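Report of the visit to the Mostum Volleyball Centre

Report filed 18/01/2023

A delegation from the Skudgate Schools Volleyball Association visited the Mostum Volleyball Centre at the invitation of its management. The purpose of the visit was to see how the centre trains back-row players, and to consider whether parts of its programme could be used in our own under-18 squads.

The centre opened in a former bus depot and has a floor area of 3199 square metres, divided into four courts and a small weights room. The main hall seats 460 spectators. Court three was closed for repairs to the floor, so the morning groups shared the remaining courts.

The delegation first watched the serve-receive session. Players worked in threes, with a coach serving from a raised platform at the far end. Each group received for 30 minutes before moving on. The coaches spoke very little during the rallies and kept their comments for the changeover. Liberos trained with the outside hitters for the whole of the first hour, and joined the setters only afterwards — a different order from the one followed at Skudgate.

The second session was given over to defence. Balls were hit from boxes at the net, first at a steady pace and later without warning. Members of the delegation noted the attention paid to footwork before contact, and the use of a low rope to keep players from standing upright between attacks.

After lunch there was a presentation on the Ngui Cup, the regional tournament which the centre hosts each May. Entries for the last edition came from clubs as far away as Surunitz, and more than 2000 tickets were sold across the three days.

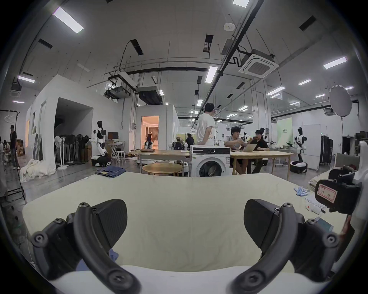

Kit and laundry are often left to parents in our own association, and the delegation asked how such matters are handled for resident squads. Mostum issues each player with two training shirts and one match shirt, all numbered inside the collar, and the squad manager keeps the list. A white front-loading washing machine of the kind seen here, with a round door, is enough for a single squad at a weekend camp. Knee pads are washed separately and dried flat.

The delegation recommends that the order of the Mostum morning session be tried at the next Skudgate training camp, and that two coaches be sent to observe the Ngui Cup. The association thanks the centre for its welcome. Copies of the session plans may be requested from the association office.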